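Setting up a demonstration station for a shelf-stowing task

At Trernalard we pack and stow kitchen containers, and for most of the last year the lower shelves have been the job people trade away. The plan is for the Parkier arms on line 3 to take over the lower shelves. They learn from people doing the task with hand-held grippers, so the first stage of the automation work is ordinary stowing, done slowly and recorded. This page covers how to set up a station and what to tell the people assigned to it.

What you need

A table with side rails
A light, plain board for the work surface
A wire basket and flat white panels
One or two plastic containers from stock
A pair of hand-held grippers with their cables

Step 1. Lay the board on the table and square it to the rails. A plain surface keeps glare and clutter out of the recordings.

Step 2. Place the basket toward the back of the board. Lay one panel inside as a floor and another on top.

Step 3. Hand over the grippers with the jaws open. Run the cables back toward the forearms so they don't drag across the board. Check the finger pads and report any that slip.

Step 4. Put a container on the board, start recording in Portela, and have the operator stow it. Both hands stay on the grippers until the recording stops. Reset and repeat.

Step 5. Log each attempt as good, usable or discard. Keep the drops. The Pitholm training room wants them for the error set.

The work at the station:

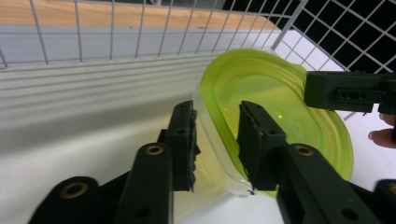
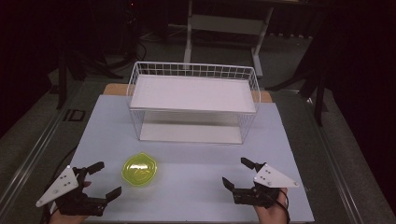
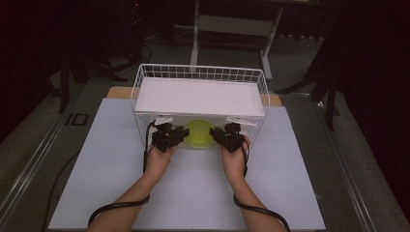 Scheduling and pay

A block is 35 minutes, followed by a break away from the table. We started with longer blocks and wrists got sore, so please don't stretch them to finish a count. The first data set took 1301 attempts, of which 87 percent were kept.

Station time is paid at the normal line rate and doesn't count against pick targets. Put it on the timesheet under training, or the system will flag the shift as low output.

What changes on the floor

People will ask whether they are training their replacement. Tell them what has been decided and what hasn't. The lower shelves go to the arms after the May changeover. Upper shelves, mixed orders and anything damaged stay with people. Staffing on line 3 after that is still open, and leads shouldn't guess at it.

Two new duties come with the changeover: clearing stopped arms and recording fresh demonstrations when a new container shape arrives. Both go on the skills sheet, and anyone who has completed four blocks at the station can sign up. Sheets are kept at the line 3 desk.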